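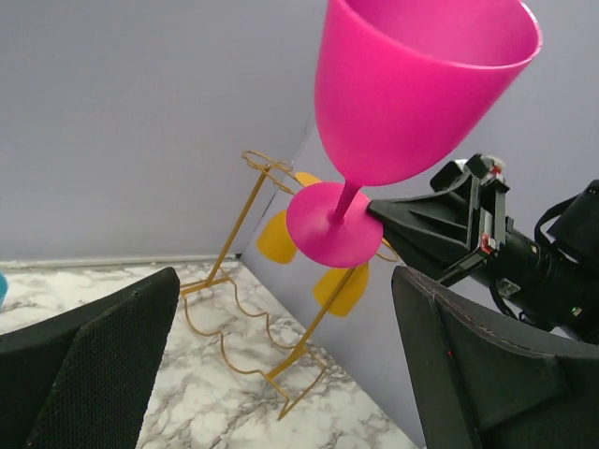 The Ciner Portable Cinema Set is supplied to film clubs, schools and small theaters that present feature films outside a permanent auditorium. It comprises a projector, a folding screen and two speakers, and it is suited to halls seating up to 233 people. Many customers use it for premiere evenings and cast receptions, where drinks are served before the film. For such events, plastic stemware such as the pink wine glass shown is preferred to glass near the equipment, and all drinks should be kept off the projector stand.

Specifications
Lamp output: 3,000 lumens
Screen width: 193 inches
Speaker cable supplied: 50 feet
Finish: charcoal gray

Operation
The projector accepts the usual disc players and laptop computers. Subtitles may be raised or lowered on the screen by means of the remote control. The lamp must cool for five minutes before the case is closed.

Film rights
Purchase or rental of the set does not include permission to show any film to the public. Customers must obtain a screening license from the distributor of each title.

Rental and delivery
Sets are available for rental from the Komville and Braltotdale depots. Reservations for the June festival period are accepted in writing only. Rental sets must be returned by 11 a.m. on the day after the screening.

Inquiries regarding purchase should be addressed to Daranee Tanasarn, Equipment Sales. Service requests are handled by Sibusiso Mnguni at the Komville depot.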